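Bathroom week, part 2

Quick one before I pass out. Club ran till almost midnight again and I still have a lab report due, so. Notes.

We're on the toilet task for Vova now. Lid up, brush, wipe the seat, lid down. Sounds dumb easy. 37 demos logged so far, goal is 230 by the end of November, you do the math. Hand grippers are holding up ok, marker cubes stay put if you tighten them before every run (I forgot. twice.)

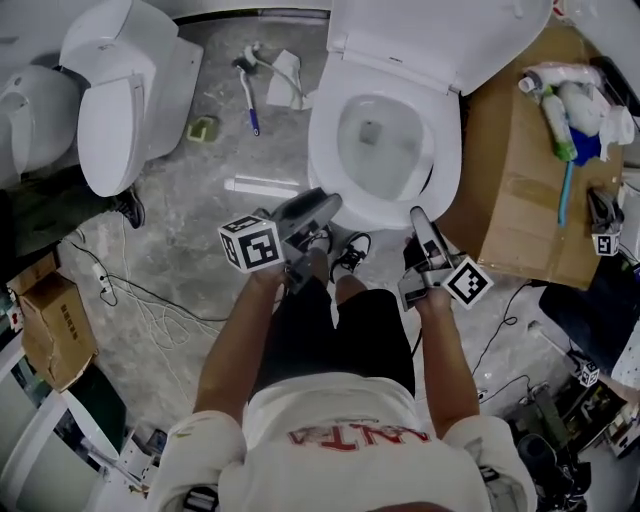
Hollel wants every single take restarted if the brush touches the floor, and over on the team chat the answer to that was that a real bathroom doesn't restart, so keep the messy ones and label them. I kinda agree? But then somebody has to do the labeling and I have a feeling its me.

Other stuff. My back hurts, 30 takes bent over is my limit. Spray bottle is harder than the brush, the trigger needs way more squeeze then the jaws like to give. Might try the blue cloth first and leave spraying for last.

Sotiropoulos room is ours till 9 tomorrow. Bring tape. And snacks pls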